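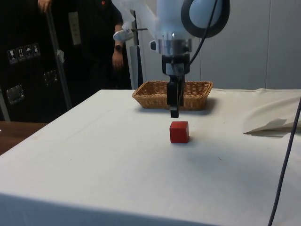

Trial helpers wanted, Fendholm, March

Can a machine tidy a room yet? Cavulell wants people who'd love to find out! We've logged 1,066 goes at putting one small block in a basket, and we'd like to move on to socks, spoons and shop returns.

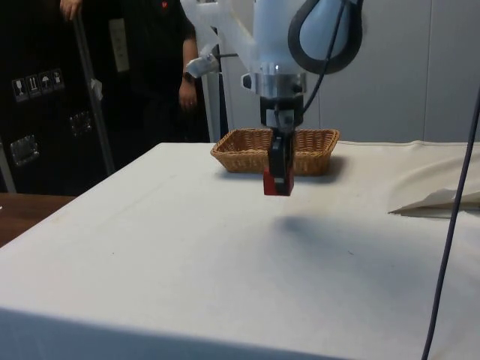 Kelly Cavalcanti, from our last group, reckons she'd still beat any robot at pairing socks, but she'd happily let it have the washing-up.

You'll set out items, reset them between goes and note what happened. No technical background needed.
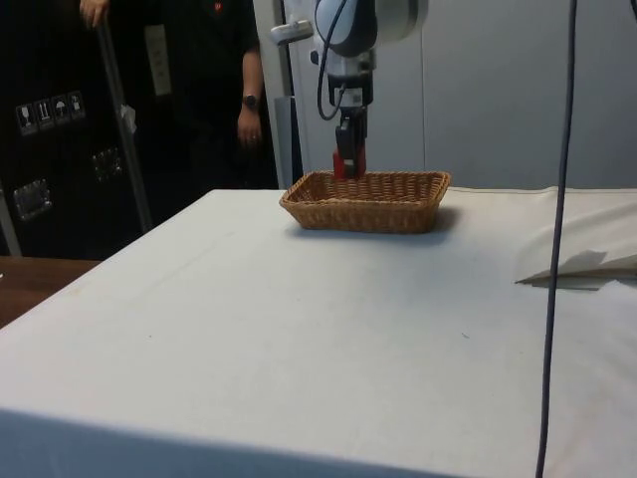
Sessions start at 10 and lunch is on us. Shop workers, cleaners and parents are especially welcome (you know the fiddly bits!).
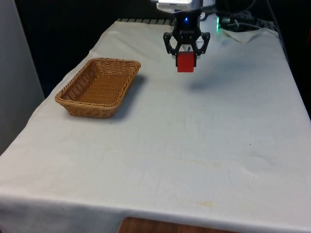

To join in, ring Reece Heywood on extension 361.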